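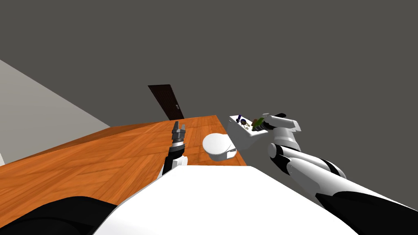
Brown door, table in front

Blog > Local politics > The mayor question

So Ustavham wants an elected mayor. I know this because Ekrem Demirtaş put a leaflet through my door saying so, in capitals, with the figure 52% in a yellow circle big enough to stand a teapot on. "Over half of you have spoken." Well, I hadn't. I asked my neighbours on both sides and they hadn't either.

I'm not against the idea as such. The council we have now is slow and fond of its own voice, and the leader gets picked in a back room by people I never voted for. If somebody made me a decent case for one person with their name on the ballot and their neck on the line, I'd listen. What I've been given is a percentage.

I went looking for where it came from. The leaflet says "independent survey by Kunora" in the sort of print you need good light for. Kunora has a website with a lot of sky on it and one page about the survey, which gives the question in full. I'll copy it out: "Would you support a directly elected mayor to cut waste and give Ustavham a stronger voice?"

Who says no to that? Are there people who'd like more waste? Ask me whether I'd support a mayor to mend the swimming pool roof and I'd tick yes before you'd finished the sentence. Ask whether I'd support a mayor with a salary, an office and two advisers, which is what the draft plan says on its last page, and I'd want to think about it.

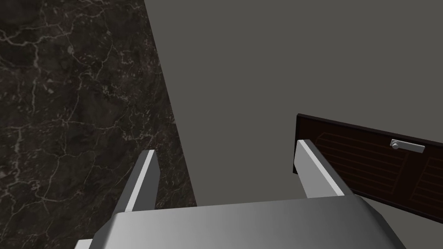
Then there's how many people answered. Kunora posted 2,000 forms and got 222 back. Fifty-two per cent of 222 is a good crowd for a pub quiz and a thin one for changing how a town is run. I don't blame the people who replied, they did what they were asked. But the ones who fill in a form about mayors are the ones who already care about mayors, and the rest of us put it in the recycling with the pizza menus.

I wrote to Ekrem and asked if he'd publish the full results, by ward. To be fair to him he replied the same evening. He said the survey was "a conversation starter". Funny, the leaflet reads like the end of one. He also said the ward figures were "being looked at". I asked who by and that's where our correspondence rests.

His sister Nurhan is running the No side, if you can call it a side, and I'd love to tell you she's any better. Her flyer says a mayor would "hand Ustavham to Vultis". Vultis run the car parks. I read the flyer three times looking for the bit that explains how a mayor would hand them anything, and there's only a drawing of a parking meter looking cross. They might well be after a bigger contract. They'd be after it from a council too, and they've done nicely enough out of this one.

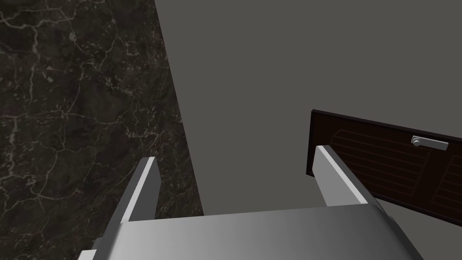
Page last changed: May, 9.15 pm

I've had some comments on the first version of this, so a few bits added.

Zanele Coetzee points out that the petition for a proper vote only needs 200 more signatures, and that I could sign it instead of moaning. Fair enough, I have. I'd rather we were asked straight out, with a plain question, than have it settled by whoever owns the biggest yellow circle. I don't expect much of the turnout. Last time we had a by-election in Melnyk ward I voted at teatime and the clerk looked pleased to have the company.

Doğukan Güneş says I'm being unfair on Kunora and that every survey has people who don't reply. True. Most surveys don't then get quoted as "you have spoken", though, and Kunora could ask for that to be corrected if it bothered them. I've looked at their page again tonight and it's the same sky.

And Selim Yalçınkaya wants to know whether I'm a secret supporter of the current leader. No. I voted for him once, years ago, because of a promise about the number 6 bus. Anyone who has stood waiting for the number 6 lately will know how that went.

If either campaign sends me the draft powers, the full ones with the costs attached, I'll put them up on here without comment. I've asked both.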